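Pay for the Arm, Not the Plan

Plernel sells its tabletop arm for $3,972, and I think that is a fair price. The trouble starts on the second page of the order form, where the company asks for another $500 a year for what it calls the Skill Plan. My view is that most small buyers should leave that box blank.

I teach an evening workshop in Skiscombe. We bought the arm in December with our own money and have used it most weeks. The arm itself does what the listing says. Setup took Xiomara Begay and me one evening, and the manual is clear apart from the section on cable routing.

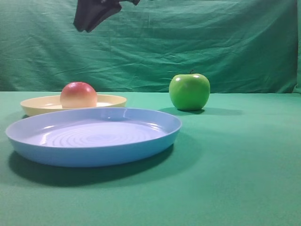 The Skill Plan is a library of ready-made tasks. You download one, lay out your table to match, and the arm is supposed to do the job. Moving fruit between plates is the first one in the list, and it's the one in all the sales material. We ran it 15 times with the layout in the guide and it finished most of them. Then Faustino Galindo turned the table lamp to the other side and it missed twice in a row. Support told us to put the lamp back.

I don't hold that against the arm. Any kit at this price will be picky about light. I do hold it against a yearly fee. If a task only works on a table set up like Plernel's, then I am renting a demo.

Our students got further by recording their own moves with the free software. It is slow and the menus are ugly, but they learned why a grasp fails, and what they made still belongs to us when the year runs out.

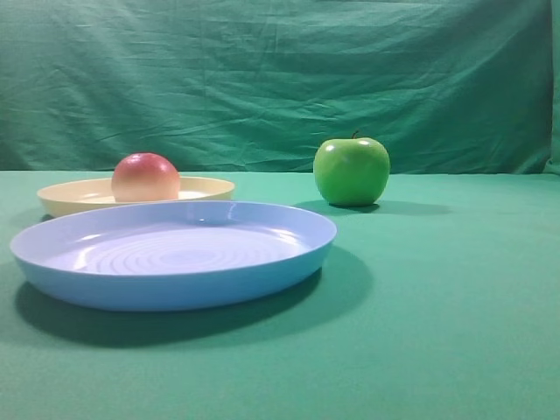
Peach on the cream plate, apple on the cloth, blue plate empty.

Lenni Turunen, who runs a small packing shop, disagrees with me. He says his time is worth more than $500 and he would rather buy a task than build one. That is a reasonable case if the tasks match his work. I went through the library with him and we found 2 that came close. Both needed changes, and the plan does not let you edit a task.

Plernel could fix this by selling tasks one at a time and opening them up for editing. I would buy a few on those terms. Until then, get the arm and keep the $500 for spare fingers.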